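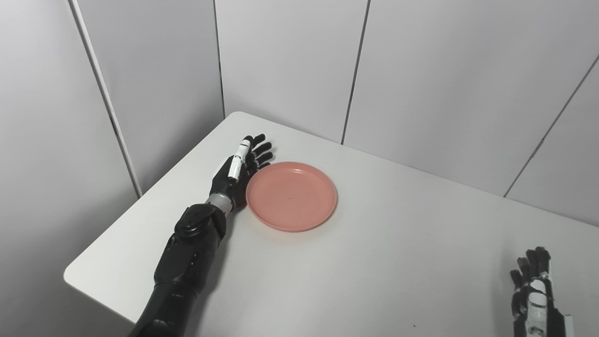 *Left hand, pink plate, white table.*

# ziltwood-cup

Match results, lineups and scoring events from the Ziltwood Cup, an amateur rugby league knockout that has been running longer than its record-keeping deserves. The data covers 14 seasons in plain CSV, one folder per season, plus a handful of scripts that turn the folders into something you can load without swearing.

If you came for the league competition, that's a different repo and a different headache.

## What's in it

```
data/
 matches.csv one row per match
 events.csv one row per try, goal, drop goal or card
 lineups.csv one row per player per match, IDs only
 clubs.csv club names, old names, and very old names
scripts/
 build.py
 check_scores.py
notes/
 disputes.md
```

`events.csv` is the big one, at a little over 3,000 rows. The rest will open in any spreadsheet program. Please don't save them from one. The `match_id` column has leading zeros, and we've already restored them twice.

## Columns in matches.csv

| Column | Type | Notes |
|---|---|---|
| `match_id` | string | Season, round, match number. Keep the zeros. |
| `round` | integer | 1 is the preliminary round, even in seasons that called it something grander |
| `home`, `away` | string | Club codes, see `clubs.csv` |
| `home_score`, `away_score` | integer | Full time, or after extra time if played |
| `extra_time` | boolean | |
| `venue` | string | Blank means the home club's usual ground |
| `kickoff` | string | Local time, as advertised. Reality may differ. |
| `status` | string | `played`, `walkover`, `abandoned`, `disputed` |

Scoring is the usual: four for a try, two for a goal, one for a drop goal. The `points` column in `events.csv` is filled in by the build script, so don't edit it by hand.

## Where it came from

Most results were typed up from match programs and the score sheets that clubs send in after each tie. The older sheets are photocopies of photocopies. Where a digit could be a 3 or an 8, we checked it against the sum of the scoring events, and where the events were also unreadable, the match has `confidence` set to `low` and we moved on with our lives.

Clevora and Stukov Rovers kept excellent records. Tanasarn kept records.

## Known problems

- **Club names.** Stukov Rovers have played as Stukov, Stukov Town and, for one season, Stukov Town Rovers. They're all `STK` here. Supporters may have feelings about this; the CSV does not.
- **Try times.** Recorded to the minute when we have them. Before season 5 an alarming share of tries were scored in minute 40, the preferred entry of a scorer who filled in the sheet at halftime. Don't plot these.
- **The Clevora semifinal.** Season 9. The sheet gives Clevora 14 points and the events add up to 10. Both clubs agree on who won, so the match is marked `disputed` for the score only. See `notes/disputes.md`, and bring a snack.
- **Abandoned matches.** The score is the one at the moment play stopped. A tie abandoned after minute 60 stood as a result; anything earlier was replayed and has its own row, linked by `replay_of`.
- **Substitutes.** Listed from season 6 on. Earlier teams did use substitutes. They just didn't write them down.
- **Attendance.** There isn't any. I mean the column.

## Using it

```python
import pandas as pd

matches = pd.read_csv(
 "data/matches.csv",
 dtype={"match_id": str}
)
played = matches[matches["status"] == "played"]
```

To rebuild the derived columns after a change:

```
python scripts/build.py
python scripts/check_scores.py
```

`check_scores.py` compares every full-time score with its events and prints the ones that disagree. It will always print the Clevora semifinal. If it prints only that, you're fine.

## What it's good for

Home advantage, scoring patterns, cup upsets, settling arguments with a brother-in-law. Filter out walkovers before you compute averages, or you'll discover that Tanasarn had a magnificent defense in season 3. They had a bye and then an opponent with a broken-down bus.

It's a poor fit for betting models. Teams change completely between rounds depending on who has to work, and nothing in the data tells you that half the Ziltwood pack was at a wedding.

## Player data

Players appear as numeric IDs and nothing else. The key isn't in the repo and we won't send it. IDs stay the same across seasons for the same club, but a player who switches clubs gets a new one – a limitation for career stats and a relief for everyone's privacy.

## Corrections

Open an issue with the `match_id` and a source. A program, a score sheet or a newspaper clipping is fine. "I was there" goes into `disputes.md`, where it will have plenty of company.

New seasons are added in December, once the last club has sent its sheets.

## License

CC BY 4.0 for the data, MIT for the scripts. Credit it as "Ziltwood Cup match data" and link to the repo.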